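From: Rosalinda Talavera
To: Trivmont neighbors list
Subject: Re: [trivmont] Repair night in February - what do we still need?

Hi all,

Sorry for the slow answer, my phone was dead and I blamed everything except the charger. Quoting Leonie's message so folks who just joined can follow along:

> On the February repair night: we have the back hall from 6 pm until
> closing. Dionysis can do bikes, Sang is happy to look at lamps and
> toasters again. Can somebody sort out mending? Last time there was
> a line for zippers all the way to the coat rack. Also please talk
> about the flyer, we printed 200 and had a big stack left over.
> Leonie Eichhorn

So, mending! I'm in, and I talked Ute Teuber into bringing her old Sandhu sewing machine, the heavy one that goes through denim like it's butter. Between the two of us we should get through a lot more zippers than I did alone (my thumb has only just forgiven me). If you have spare thread in dark colors please bring it, I'm down to pink and a really ugly mustard.

For lamps, Sang would like to be near the wall this time and would also like people to bring the bulb with the lamp. Half the lamps last year came in without one!
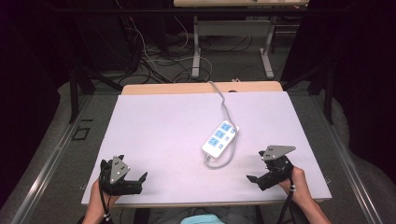
Do I need to sign up ahead of time if I only have one small thing to fix?
Just show up before 8 pm and put your name on the sheet by the door. Signing up ahead is only for sewing jobs longer than a hem, and for bikes.

On the flyer - 50 copies is plenty, I think. Most people told me they heard from a neighbor or saw it in the bakery window. I'd rather spend the money on coffee. Leonie, could you make the start time bigger? My mother read it as 9.

Tables: we get the white ones again, and I'd like to keep one clear for people to set things down while they wait. Last year it filled up with coats in ten minutes and somebody's casserole dish was under there until closing. 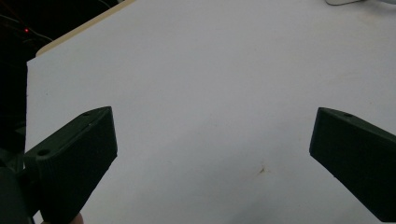 Money and leftovers

The donation jar came to 381 dollars last time, which is wonderful. Dionysis wants two new tire levers and a box of patches out of that, and I want needles. The Jikel glue everyone loved is gone, so if you have a half tube hiding in a drawer, it has a home with us.

Somebody left a green umbrella and a kid's mitten. I have both at my house. The mitten has a duck on it.

Setup is at 5 and many hands would be great, mostly for chairs.

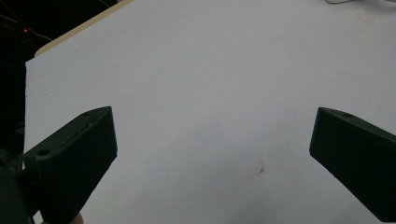 White tabletop, back hall

See you there, and do write back if you're bringing cake, last time we had four lemon ones!

Rosalinda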